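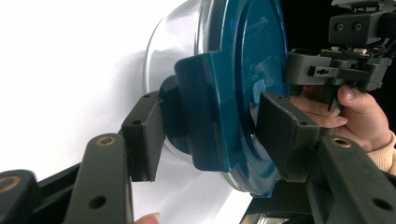 Ekrem Inbox, two minutes after the last post: does the lease on the Tukum Street flat let you keep a cat, or is that only for owners?

Tenants can have one cat. The building asks for a form and a $200 pet deposit, paid before move-in.

Dogs are different. Owners only, 15 pounds or under.

Parking is one space per unit – number 14 goes with this one. Guests use the street.

Laundry is on floor 2, shared by the whole building. No hookups inside the unit.

Viewings are by appointment this week. Message me or Nazmiye Yaman with a time that suits you.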